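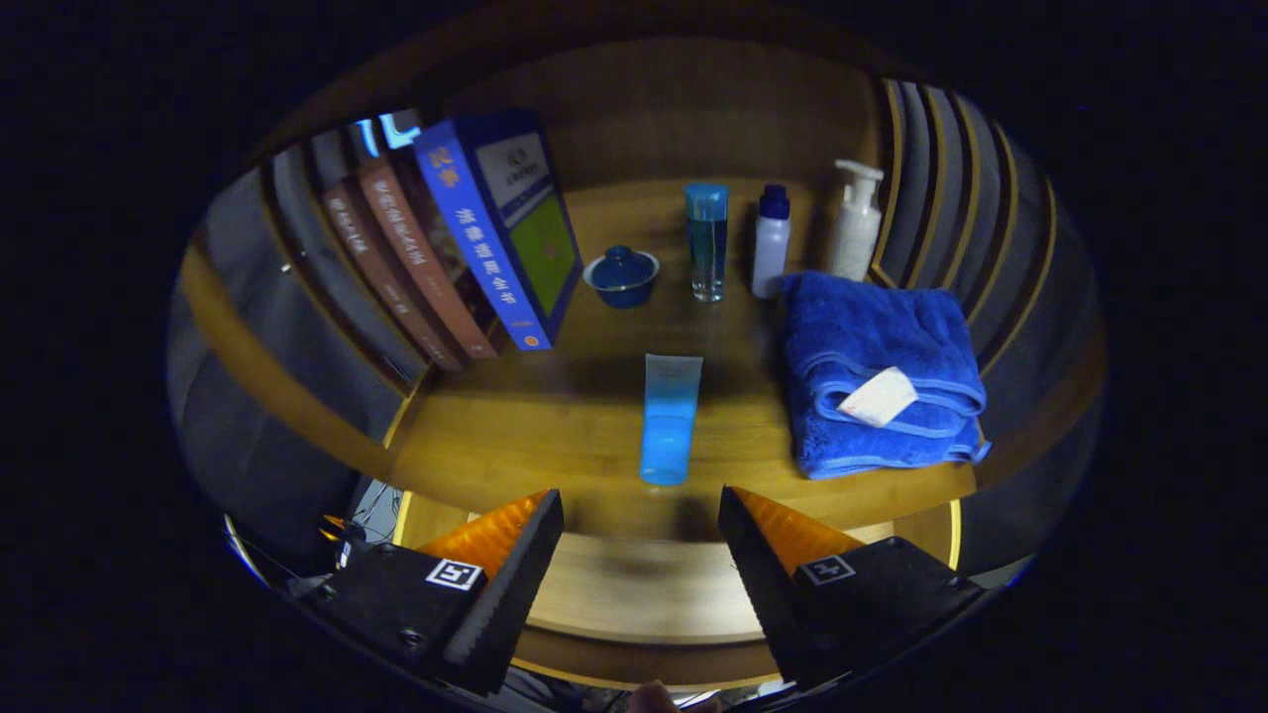 Page last changed: March, 4:30 pm

Books keep leaning over on an open shelf, and bottles have ended up next to them

Posted by Gerska in Home & Storage
3,342 views

I have a wooden shelf with slats on the right side and a solid gray panel on the left. The books go at the left end. There are only a few of them, and they won't stay straight. They lean to the right, and the blue one (法律法规全书, a collection of laws and regulations) ends up turned so that part of the front cover shows. It is the one I use most, so it goes in last and takes the weight of the others.

The rest of the shelf has turned into a place for things with no other home. Along the back I have a small dark blue bowl with a lid, a clear bottle with a turquoise cap, a white bottle with a navy cap and a pump bottle in the corner by the slats. I would like to keep the bowl there. I don't have much room in the bathroom, so I can't just say everything moves.

Two things I want to know. Is the leaning bad for the books, or does it only look untidy? And is it all right to keep bottles on the same board as books if I leave a gap? I can't drill into the shelf because it came with the apartment.

Sulemana
Leaning a little for a week does nothing. Leaning for a year will twist the spine on a thick book, and the cover starts to pull away at the hinge. Hardcovers go faster than paperbacks.

You don't need to drill. Get one metal bookend, the L-shaped kind with a flat foot that slides under the last book. The weight of the book holds it down. If the foot slips on the wood, put a strip of rubber shelf liner under it. I bought a pair from Skirell and only ever used one of them, as the side panel does the same job at the other end. Push the books against the panel first, stand them straight, then slide the bookend in. Leave enough slack that you can pull a book out by the middle of the spine and not by the top.

If you don't want to buy anything, lay the two heaviest books flat and stand the others against them. It works, but you'll get tired of lifting the stack when you want the bottom one.

On the bottles, I would move them. Pump bottles drip down the side and you don't see it until there is a ring in the wood. If they have to stay, put all of them on one tray with a raised edge, at the far end from the books. A baking tray is fine. Wipe under it when you dust.

Geltent_311
just put the bowl next to the books, it's the same as a bookend

Sulemana
A small bowl is too light for that — the books will push it along the shelf, and if the bowl is near the front it goes on the floor. Keep it at the back.

Skirell shelf user
I have slats on one side of mine too. Small hooks go over them if the gaps are wide enough, so check yours. I hung a basket on the outside and the hand cream and so on went in there. Not good for anything heavy.

Also check the caps. Screw caps are usually all right if they are done up tight. Pumps often have a lock, you turn the head until it clicks.

Gerska
Thanks. I'll get the bookend and try a tray for the bottles. The gaps in the slats look too narrow for hooks but I will measure them.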